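Tiling Estimator (Kitchens and Bathrooms) – Preltura

Full time, permanent. Hybrid, with 2 days a week at the Plilodbridge office.

Preltura supplies and fixes wall and floor tiling for housebuilders, housing associations and private clients. The company is looking for an estimator to price domestic work from drawings and site surveys. The post reports to the commercial manager and sits in the estimating team, alongside the surveyors and the buying desk.

Purpose of the post

The estimator prepares measured take-offs, material schedules and priced quotations for wall and floor tiling. Most enquiries arrive as architects' drawings in PDF form. A smaller number come from private clients by way of our showroom, often with hand sketches and incomplete dimensions, and these need a site survey before a firm price can be issued.

Work is priced in Sandar, our in-house estimating system. Previous knowledge of Sandar is not required and training is given in the first month. Applicants should already be confident with spreadsheets and with at least one on-screen measuring package.

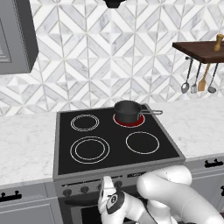 Plilodbridge, 20th October

Patterned backsplashes now make up a growing share of enquiries. Layouts combining diamonds, chevrons and triangles in pale grey and white marble-look tile take longer to set out than a plain brick bond, and the wastage allowance has to be worked out for each wall. The estimator will be expected to produce a setting-out drawing for any repeating pattern, showing the starting line, the cuts at cabinets and shelves, and the grout joint width.

Main duties

Measure wall and floor areas from drawings, and check them against survey notes where these exist.
Calculate quantities of tile, adhesive, grout, trim and backing board, with wastage stated separately.
Obtain prices from suppliers, including the Saxena range, and record lead times.
Issue quotations within 5 working days of receiving complete information.
Attend handover meetings with the site team on every contract won.
Compare actual material use with the estimate at completion and update the rates library.

Essential requirements

Experience of estimating in tiling, plastering, flooring or a similar finishing trade. Time spent fixing tiles is accepted in place of office experience, provided the applicant can show written take-offs.
Ability to read plans, elevations and sections without assistance.
Clear written English. Quotations are read by clients who have no trade knowledge.
A full driving licence. Surveys are carried out within 30 miles of Plilodbridge – a pool van is available.

Desirable

Knowledge of substrate preparation and movement joints.
Experience of natural stone, including sealing and weight limits on plasterboard walls.
A basic drawing qualification in any common CAD package.

Terms

Salary is set according to experience and reviewed each February. A one-off payment of £2000 is made on completion of the probationary period. Pension, paid holiday and trade training are provided under the standard company scheme, details of which are sent out with the interview letter.

How to apply

Send a CV and one sample take-off, with client details removed, to the recruitment desk at Preltura. Hand-drawn samples are accepted if dimensions are legible. Applications without a sample will not be read.

Shortlisted applicants will be asked to complete a short measuring exercise at the office before interview. Drawings, a scale rule and a calculator are supplied. Applicants who need adjustments to the exercise – for example, large-format drawings or extra time – should say so when they apply.

Agencies are asked not to make contact about this vacancy.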